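Small, Flat and Black: The Case for a White Bench

Used phones come back in worse packaging than they left in. The retail carton is usually gone, the tray that sat inside it has been separated from its lid, and the accessories arrive in whatever was at hand. For a refurbisher, the phone itself is the easy item. The parts around it take up the bench.

Teltedthorpe, a repacking shop on the edge of Fullport, logged 1,063 returned sets last November. A set there means a phone plus anything that came with it, and the shop's rule is that nothing moves to testing until each piece has been laid out separately on the work surface. The method is slow and takes up space, but it catches mismatches early. A tray from one model will often accept a phone from another with a few hundredths of an inch to spare, and the error only shows when the lid will not close.

The surface is white and matte. Most of what crosses it is black.

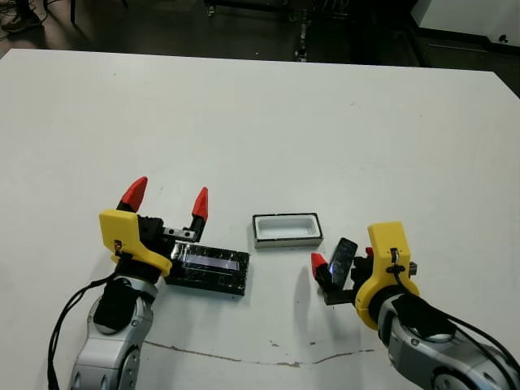

A black smartphone held at a tilt, with a small open tray with a black rim and white interior and a flat black box on the bench top.

Contrast is the main argument for white. Dark housings and glossy glass have few visible features when viewed flat, and on a gray antistatic mat the edge of a phone is easy to lose. On white, the outline is sharp from any working position. A black rim around a white interior gives a second check, as debris inside the tray stands out as well.

The drawback is glare. Overhead light reflects off film, tape and screen glass in a hard bright strip, and scratches under that strip cannot be judged. The shop's inspection sheet calls for every glossy face to be viewed at two angles, flat and tilted, before a grade is entered. A mark that disappears when the part is tilted is recorded as residue. A mark that remains is recorded as damage.

Wrapped parts need more care. Film holds loose edges together in transit, but it wrinkles, and each wrinkle produces its own reflection. Grading through film is not permitted on the sheet. Neither is pulling the film off in one motion, which can lift a label or an adhesive gasket along with it. The film is opened at a corner, drawn back low across the face, and discarded before the part is set down again.

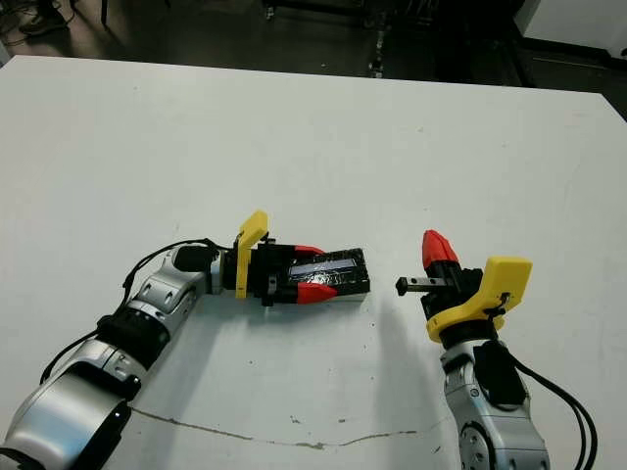 Film should stay on until the last station, in the view of one packer at Humphreys, a carton supplier that runs its own returns line. Every bare glossy face picks up a mark sooner or later, the argument goes, and a shop that unwraps at intake is grading its own handling along with the customer's. Humphreys grades in two passes for that reason, with a provisional entry at intake and a final one at boxing.

Teltedthorpe tried the two-pass system on a Saturday shift and dropped it. Final grades differed from provisional ones too often for the first entry to be of use, and the sheet went back to a single line per part.

Spacing is the other variable. Parts set side by side get picked up together, and a small module can slide under a larger one without being noticed. The current layout leaves a hand's width between items. Long sides run parallel to the near edge of the bench where possible, so that a part at an angle reads as one still being worked on. Speaker modules are placed face up, clear of anything wrapped, and stay there until the flat parts have been cleared. 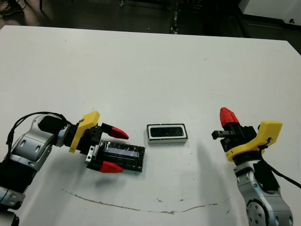 Trays and Lids

A shallow tray and a shallow lid are hard to tell apart once separated. Wall height is the usual test, followed by the fit of the rim. Sirau, the most common tray in the Fullport returns, is molded in three depths with the same footprint, and the depth mark is on the outside of the base. The tray has to be turned over to read it. Staff do this before the tray is paired with anything, then set it down open side up.

Trays with a bowed rim are scrapped. A bow that looks minor on the bench will hold a lid open along one side, and the carton sleeve then catches on it.

Wear on the Surface

White tops mark quickly. Rubber feet, tape adhesive and the corners of metal housings all leave traces, and a pale brown streak on the finish can pass for a hair or a strand of packing fiber at a glance. The cleaning routine at Teltedthorpe is a damp lint-free cloth, then a dry one, at the start of each shift and again after the break. Scuffs that survive both are left alone. Abrasive cleaners remove the mark along with the matte finish, and the polished patch that results adds to the glare problem. 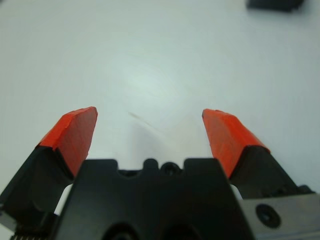

Replacement

Tops are replaced on condition, with no fixed interval. The criterion is whether existing marks are being mistaken for parts or debris, and the shop has changed almost three tops' worth of surface under it, counting one that was cut down and reused at the label station. Cracks are treated separately from scuffs. A crack holds dust and can catch the edge of loose film, so a cracked top is moved to a station where only boxed sets are handled.

The next top on order is the same white, with the same matte finish.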